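Section 4: Dishes

Read Section 2 (Power, Stops and Fingers) before you start on this one. If you have skipped Section 2, the arms will find out before you do.

Dish work on the Mestel bench covers racking, unracking and putting plates and bowls where you asked for them. It does not cover washing, drying, or the thing behind the toaster. 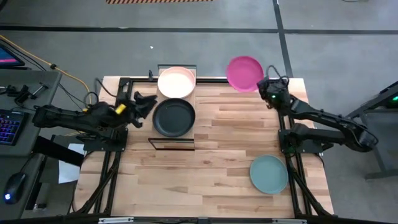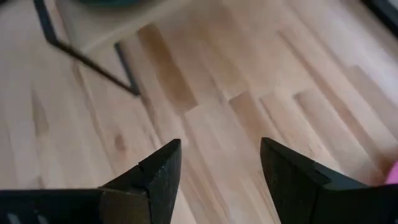
Whether a machine can do the dishes yet depends a good deal on who is asking and how many dishes they own. The Mestel will move a plate from a bench to a rack, most of the time, at a pace that lets you make a cup of tea and drink it. A sensible first load is one bowl, one pan and a couple of plates in different colours, such as the magenta one held up by the right arm and the teal one lying on the wood near that arm's base. Colour helps you more than it helps the machine. When you ring us to say it has grabbed the wrong plate, we can both be sure which plate we mean.

4.1 Before the first load

1. Clear the benchtop of anything you don't want picked up. The arms have no views on what counts as a dish. Phones have been racked.

2. Put the rack at the far edge of the bench, centred between the two arms, and press down on it to check that it sits flat. A rack that rocks will be nudged a little further on every pass.

3. Run both arms to their rest position and look along the cables. Each should hang in an easy loop with nothing caught under a clamp.

4. Open both grippers fully and wipe the inside faces of the fingers with a dry cloth. Scuffs are fine. Dishwashing liquid is not, and neither is butter.

5. Check that the view from each gripper comes up on your monitor. You should be able to see both fingertips and the gap between them. If you can see only one fingertip, go back to Section 2.

NOTE: The view from a gripper takes in whatever lies past the bench as well, including the floor. This is normal. Wikström floor mode (Section 9) makes use of it. Dish mode ignores it, which is why a dropped plate stays dropped until somebody bends over.

4.2 Teaching a rack position

1. Select TEACH, then RACK.

2. With the arm in soft mode, guide the open gripper by hand to the rim of a plate already standing in the rack. Keep your own fingers off the jaws.

3. Press MARK. Lift the arm straight up by a hand's width and press MARK again.

4. Repeat for each slot you mean to use. Two slots are plenty for the first day. Hajnalka Vass, who wrote most of this section, taught all her slots in one afternoon and then bumped the rack with her hip.

5. Save under a name you will recognise. The Losthorpe test kitchen has eleven files called FINAL and would like to warn you off the practice.

CAUTION: Soft mode means the arm gives way when pushed. It also means the arm gives way when leaned on. Do not lean on it.

4.3 Running a load

1. Set the dishes on the bench with clear wood between them. Overlapping dishes can be picked, though the one on top generally has to go first, and the machine does not always agree about which one is on top.

2. Select DISHES, then LOAD. Choose one arm for the first run. Two arms look much more impressive and take twice as long to untangle.

3. Stand outside the reach of the arms and press START.

4. Watch the first pick all the way through. The gripper should come down over the rim, close, wait a moment and lift. If it closes beside the rim, press PAUSE and lower the pick height by one step.

5. At the end of the load, the arms return to rest and the panel shows DONE. Look at the rack anyway. DONE means the machine has finished. It is not a comment on the dishes.

NOTE: Plates go in well. Shallow bowls go in fairly well. Pans are awkward, being deep and heavy on one side, and we suggest you rack the pan yourself and feel useful.

4.4 How well it works at present

We would sooner you read this before the load than after. During November we ran 700 picks on a Ballero arm set with ordinary kitchen dishes, none of them posed. In 104 of those picks a person had to step in. Usually the gripper had closed on air. Sometimes it had the dish and would not let go, and Ilídio Leitão had to talk to it (talking is not a supported feature; he also pressed RELEASE).

The figures are for dry dishes. Wet ones are worse, and we will publish a number when we have one we can say out loud. Glasses are not supported. Cutlery is not supported. Your grandmother's platter is not supported, and please don't send us photos of it.

A ten-year-old will still beat the Mestel at this job on speed, provided you can get the ten-year-old to start.

4.5 If something goes wrong

The arm stops above a dish and does nothing.
It is probably unsure. Turn the dish a little and press RESUME. If it stops again, move the nearest lamp. Shiny glaze under a bright lamp looks like several dishes at once.

The arm holds a plate in the air and will not place it.
The rack has moved, or a slot is taken. Put a hand under the plate, press RELEASE, and take it away before you go looking for the cause. Do it in that order – Wagner Barbosa can tell you about the other order.

Both arms reach for the same dish.
Press STOP. Set one arm to HOLD and start the load again. A fix is due in the next release. It was also due in the last one.

The load will not start and the panel shows RACK?
You have no saved rack, or you have saved it as FINAL. See 4.2.

A dish has broken.
Press STOP and switch off at the wall before reaching in. Sweep the bench, then wipe the finger faces, as small chips lodge there and will scratch the next plate. Floor mode must not be used to pick up broken crockery.

4.6 After use

Run both arms to rest, close the grippers halfway and switch off at the panel, then at the wall. Wipe down the bench with a barely damp cloth and dry it straight away. Leave the rack where it is. If it has to be moved for cleaning, repeat 4.2 from step 1.

Section 5 covers folding tea towels. Allow an evening.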